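Aslı Kurtuluş
December 2024

1/ We moved to Flordale in July, into an apartment with a very small kitchen. Since then I am learning how to keep bread at home without throwing half of it away. I want to write down what I learned, maybe it helps somebody who also lives with only two persons.

2/ First, the problem. My husband and I eat perhaps five slices in one day. A normal loaf in our bakery weighs 700 grams. By the third day the crust is like leather, and by the fifth day I am making breadcrumbs again. There is a limit to how many breadcrumbs a family needs.

3/ My grandmother kept bread in a cotton cloth inside a drawer. I did the same for many years and I thought it was the only correct way. But her house was cool and had thick walls. In our apartment the heating is on from morning to night and I cannot turn it down in the kitchen.

4/ Do not put bread in the refrigerator. I know many people do this, I did it too. The cold makes the starch go hard faster than at room temperature. If you toast every slice you will maybe not notice. If you like soft bread, you will notice on the next morning.

5/ Plastic bags keep the inside soft, but they ruin the crust, and in our warm kitchen I found mold after four days. Paper bags do the opposite. The crust stays nice for one day and then everything is dry. My neighbor Alper Özkan puts the paper bag inside the plastic bag and leaves the top a little open. I tried it for a week and I must say he is right.

6/ Now the place. Keep the bread away from the stove, away from the dishwasher and away from the window. In a small kitchen this leaves very few places! I moved ours three times. The worst was on top of the refrigerator, where warm air comes up from the back.
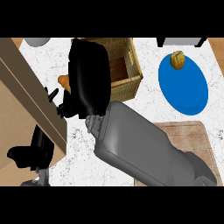
7/ Baskets. A woven basket is beautiful on a counter and I use one every day, but only for serving. Air goes through it from all sides, so the bread dries quickly. If you want to keep bread in a basket overnight, wrap it in a thick cloth first. Also shake the basket out over the sink every evening. Old crumbs between the weaving bring small insects, and I learned this in a bad way in August.

8/ Bread boxes. I bought one from Zaltura, the plain one with a lid. It works well for a whole loaf and not so well for a quarter loaf, I think there is too much air inside. Wipe it with a little vinegar once a week and let it dry completely before you put the bread back.

9/ The freezer is what really changed our life. When I come from the bakery I cut the loaf in half. One half stays out. The other half I slice and freeze the same day, when it is still fresh. Do not wait until it is old, the freezer will not make it young again.

10/ Put small pieces of baking paper between the slices. Without paper they stick together and you need a knife to separate them, and I have already cut my thumb. Press the air out of the bag before you close it.

11/ Frozen slices go directly in the toaster. For a bigger piece, I leave it on the counter in its bag for two hours, then five minutes in a hot oven. With a bit of water on the crust it becomes almost like new.

12/ Different breads behave differently. Sourdough stays good longest in our kitchen. White bread is finished on the second day. Flatbread I freeze immediately, all of it, except what we eat for dinner.

13/ And for the bread that is already hard: cut it in cubes, mix with oil and dried thyme, and bake until it is golden. My friend Nazmiye Taşdemir puts these cubes in lentil soup. I also eat them from the bowl with my hands when I watch television.

14/ Somebody asked me yesterday about moldy bread, if it is enough to cut off the green part. No, please throw away the loaf. Mold grows inside soft bread where you cannot see it. Clean the box or the bag also, otherwise the next loaf gets it faster.

15/ I still did not find a good method for rolls with seeds. The seeds fall off in the freezer bag and the rolls taste a little sad after. If you have a method, write me under this post, I will try it this week.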